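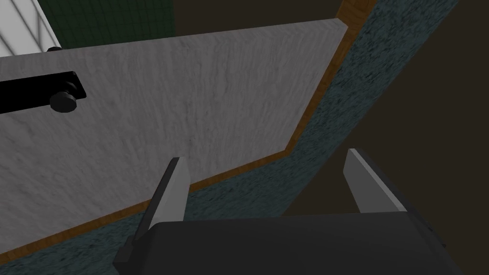
Notas para la charla: cómo presupuestar un brazo sin llevarse disgustos

Buenas tardes a todos, y gracias por quedaros hasta esta hora, que sé que el café está servido ahí fuera y huele de maravilla. Me llamo Lama Nseir y llevo las compras de equipamiento en Justari. Saludar a Szabolcs, que se ha leído estas notas tres veces, el pobre.

Empezar por la puerta. Un pomo redondo, una placa negra, una hoja gris con su marco de madera: lo que cualquiera abre con el codo mientras lleva las bolsas. Para una pinza de dos dedos es una tarea seria, y de esa tarea (¡antes que del catálogo!) tiene que salir el presupuesto.

Primera partida, la simulación. Nosotros reservamos 2.000 euros para licencias y horas de cálculo, y me parecieron muchos hasta que vi lo que cuesta una muñeca nueva. Probad ahí los pomos, las manillas y los ángulos raros de llegada antes de firmar nada.

Segunda, los dedos. Pedimos oferta a Zillik y a Koubek, y en las dos los recambios venían en hoja aparte, con letra pequeñita. Nosotros apartamos 1.000 euros al año para dedos y almohadillas. Preguntad también por el plazo de entrega: el nuestro era de cuatro semanas.

(Pausa. Beber agua. Preguntar quién ha comprado ya una pinza.)

Tercera, las personas. Contad las horas de quien prepara las pruebas, que casi siempre se quedan fuera de la hoja de cálculo y luego vienen los sustos en noviembre.

Si alguien quiere nuestra plantilla, se la mando encantada. Szabolcs Győri tiene copias en papel en la sala 302.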